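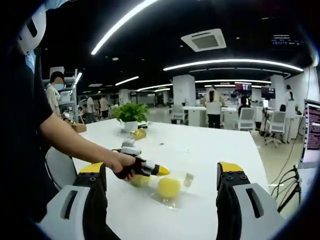

Student gripper club sets its sights on 3,000 demonstrations

By Natalina Guerra

Pick up a sponge. Put it in a bag. Take it out again. Now do it 70 times before lunch, and do it a little differently every time!

That is a pretty normal morning for the student robotics club at Hulness, where members have spent the term building a library of hand-guided demonstrations for a project they call Arthur. The goal is to record 3,000 short household tasks by the end of January and use them to train a robot arm to tidy a table by itself. The club passed its first 200 at the start of the term and the pace has picked up a lot since then.

Members work with handheld grippers, black and white with yellow tips, that open and close on whatever is on the table. The person holding one does the job the way they want the robot to do it, and the recording goes into the training set. A clear plastic bag is one of the hardest things they have tried. It slides, it crumples, it throws back reflections from the lights, and it never lies the same way twice. Students love it.

"Everybody wants a turn with the bag," said Maiara Lacerda, a second-year student who leads the recording team. "A cup is a cup. You learn it in one afternoon. With the bag you have to think about where your tips are going before you move, and then you move and the bag has changed shape on you anyway."

The club started as an evening class taught by Rogério Brandão, who expected a handful of sign-ups and ended up having to find more tables. He still runs a short session for new members, covering how to hold the gripper, how fast to move and when to throw a recording away and start over. That last one takes the most practice, he said, and he is happy to see students getting strict with themselves.

"They come in and they want every take to count," Brandão said. "After a week or so they are stopping in the middle and saying no, that was sloppy, my wrist was all over the place. That is when I know they're ready to record."

Arthur is the club's entry in the Tralby Challenge, a student contest in which teams get a table of everyday items and a time limit. The robot has to sort, bag and clear as much as it can with no help from its builders. Teams don't see the items in advance, so Hulness has been collecting as wide a mix as possible: soft things, shiny things, see-through things, packets that crackle, and plenty of stuff from members' own kitchens.

Washington Godoy looks after the software side, along with 3 first-year students who joined this term. They check each batch of recordings the same day and tell the table team what is missing. Lately the requests have been for more left-handed takes and more clutter in the background. Godoy's group also wrote Podus, a small program that sorts the takes by object and flags the ones that run too long. It has a habit of flagging Godoy's own.

"I'm slow," he admitted. "I'm careful! But I'm slow."

Meifang Xue, who captained last year's team, has come back to help with practice rounds. Last year's robot did well with boxes and blocks and then got stuck on a folded dishcloth, which cost the team most of its time. She brought the same dishcloth to the first meeting this term and it has been in the practice pile ever since.

Practice rounds with the arm begin once the recording is finished. Until then the club can use extra hands, and no coding or robotics experience is needed to join the table team. New members should plan on one introductory session before their first recording shift. Anyone who wants to donate odd kitchen items can drop them off with Lacerda at the club room, clean and with no sharp edges, please.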